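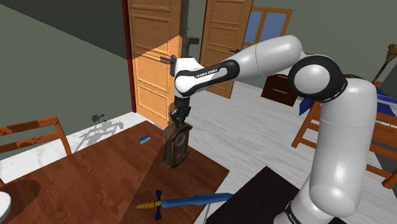
Flomik 탁상 조작 시뮬레이션 세트: 장면 구성과 기록 규칙 안내

안녕하세요, Flomik 저장소를 찾아 주셔서 고맙습니다. 이 문서는 로봇 팔이 탁자 위 물건을 다루는 시뮬레이션 장면을 만들고 기록하고 나눌 때 저희가 서로 지키기로 한 약속을 모은 것입니다. 조금 길지만 차 한 잔 곁에 두고 천천히 읽어 주시면 좋겠습니다. 처음 오신 분은 '장면 구성'부터, 이미 에피소드를 올려 보신 분은 바로 '기록과 이름'으로 가셔도 괜찮습니다.

최종 수정: 2025년 6월 4일
관리: Urmila Bansal(장면), Kwaku Adjei(기록 형식)

장면 구성

방 하나에 탁자 하나, 팔 하나를 기본으로 합니다. 팔은 Franka Emika 모델을 쓰고, 탁자 위에는 시계나 장난감 칼처럼 크기와 모양이 서로 많이 다른 물건을 섞어 놓아 주세요. 비슷한 상자만 늘어놓은 장면은 검토에서 되돌려 드리는 일이 잦습니다.

탁자 가장자리 밖으로 물건 끝이 나와도 됩니다. 장난감 칼의 날 끝이 탁자 밖으로 나가 있는 배치도 정상으로 받습니다. 다만 무게중심은 반드시 상판 안쪽에 두시고, 초기화 뒤 2초 동안 물건이 미끄러지지 않는지 꼭 확인해 주세요.

조명과 그림자

햇빛 방향은 에피소드마다 바꾸셔도 좋습니다. 벽과 탁자에 짙은 그림자가 비스듬히 걸리는 장면도 빼지 말아 주세요. 예전에는 보기 좋게 고른 빛만 썼는데, 4월 점검 때 Fonuro 쪽에서 그늘진 장면이 너무 적다고 알려 주셔서 이 항목을 새로 넣었습니다(그때 꼼꼼히 봐 주신 분들께 지금도 감사드립니다!).

접근과 파지

손가락은 물건 위쪽에서 아래를 향해 내려오게 하고, 접촉 직전 구간은 속도를 평소의 20퍼센트로 낮춥니다. 지붕이나 손잡이처럼 튀어나온 부분이 있는 물건은 충돌 형상을 단순한 상자로 바꾸지 마세요. 눈에 보이는 모양과 충돌 형상이 어긋나면 허공을 잡고도 성공으로 기록되는 경우가 있습니다.

기록과 이름

실패한 시도도 지우지 않습니다. 성공 여부는 result 항목에 적고, 떨어뜨림, 헛집기, 시간 초과 가운데 하나를 fail_type에 남겨 주세요. 물건 이름은 Pal 목록에 있는 46개 이름 안에서 고르시고, 없는 물건이면 새 이름을 먼저 제안해 주세요. 파일을 올린 뒤에 이름을 고치면 예전 분할과 맞지 않게 됩니다.

현재 공개된 방은 27개이며, 검증용 방은 Flimcombe 폴더에 따로 두었습니다. 검증용 방의 가구 배치를 학습용 장면에 옮겨 쓰는 것은 삼가 주세요.

알려진 문제

얇고 긴 물건은 상판과 살짝 겹친 채로 시작되는 일이 있습니다. 물건을 조금 띄워 놓고 가라앉힌 다음 기록을 시작하시면 대체로 풀립니다. 그래도 남는 경우에는 난수 시드와 방 번호를 적어 이슈로 올려 주세요. 질문은 한국어든 영어든 편하신 쪽으로 쓰시면 됩니다.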